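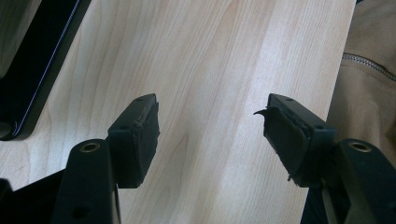 Pale wood grain, with two black gripper fingers at the bottom.

Last updated: January

Release the call recordings, but ask the family first

When a murder trial ends, the police usually hand the press a bundle of material. There will be a custody photo, a clip of the interview and, more and more often, the 999 call. By teatime it is on every news site.

I sat through the Istmont trial last year. The jury needed to hear the call, and I don't dispute that. The victim's sister, Asnakech Abdella, left the courtroom while it was played. Two days after the verdict she heard it anyway, from a phone on the bus to Lund. The clip had 3,350 comments by then, and plenty of them were jokes.

Open justice matters. Reporters should be able to hear whatever a jury hears and to write it up in full. A transcript does that job. The sound of someone lying to an operator adds very little to it, except clicks.

Obadia Nyanda, who edited the Praltau paper for years, disagrees with me. He says that once you let families decide, the police will start deciding for them – and he may be right about that. I would still take the risk. One phone call and a day's wait before release would cost the public nothing I can think of.

509 shares | 48 comments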